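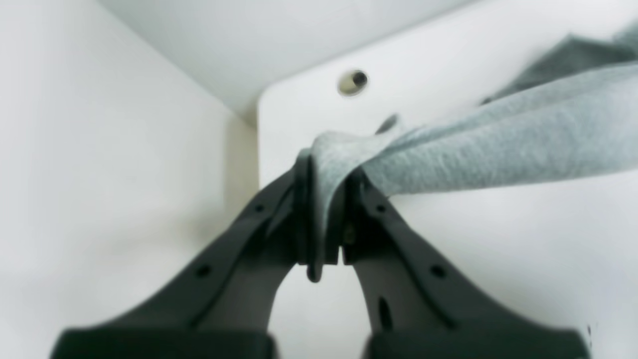
Ivenari 2 파지 계획 툴킷 사용기

천 집기용으로 Ivenari 2를 한 달 남짓 돌렸다. 설정은 YAML 파일 하나로 끝나고, 손목 카메라 캘리브레이션은 마법사를 따라가면 된다. 다만 핸드아이 결과를 저장한 뒤 노드를 재시작해야 반영되는데 문서에는 이 내용이 없다.

흰 상판에 옅은 회청색 천을 놓는 조건이 가장 까다로웠다. 기본 분할 모델은 천의 아래쪽 경계를 자주 놓쳤고, 주름 능선을 파지 후보로 쓰는 모드로 바꾸자 나아졌다. 600회 시도 중 계획 단계를 통과한 것이 596회. 실제 파지 성공률은 이보다 낮으며 따로 집계해야 한다. 계획 시간은 중앙값 36ms로 제어 루프에 부담이 없다.

단점은 로그다. 후보 점수가 바이너리로만 남아 재생 도구 없이는 읽을 수 없다. Přemysl Doležal이 올린 변환 스크립트를 쓰면 CSV로 뽑을 수 있으나 타임스탬프가 밀린다. 힘 제어 플러그인은 손가락 두 개짜리 평행 그리퍼만 지원한다.

강체만 다룬다면 굳이 옮길 필요는 없다. 천 작업이 주라면 권한다. 로그 형식은 6월 업데이트에서 바뀔 예정이라고 한다.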